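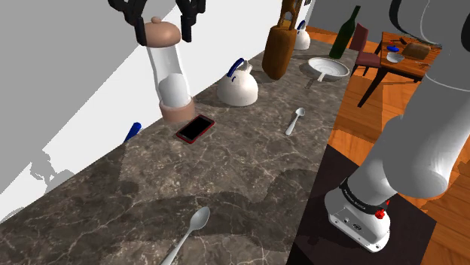 Cluvo kitchen sim pack – worth it?

skastbridge462
Anyone bought this? Licence is up to 1000 quid depending on seats. Want it for pick and lift on counter-top stuff before we go near the real arm. Demo ran ok on my old machine, just about.

Lindemann
Got it in November. Kitchens are good, arm moves nicely. Grasping on tall thin things is decent, pepper grinder lifts fine if you grab it just under the cap. Lower down it slips every time. Spoons are a nightmare, flat on the marble and the fingers cant get under.

r_hamann
Disagree about the grinder. Mine slid out whatever height I tried – friction defaults are daft. Had to change them by hand in all six kitchens. For that money??

Lindemann
What version? They fixed friction in 801.

r_hamann
Older one. Support never mentioned an update. Rosemarie Hamann on the account if anyone from Cluvo reads this, ticket still open

skastbridge462
So spoons no, grinder maybe. What about kettles, by the handle?

Lindemann
Fine empty. Havent tried with water, dont think it does liquids.

cloluvside
It doesnt. Id wait for a sale tbh

skastbridge462
Is there ever one?

cloluvside
had one last year, teh single seat only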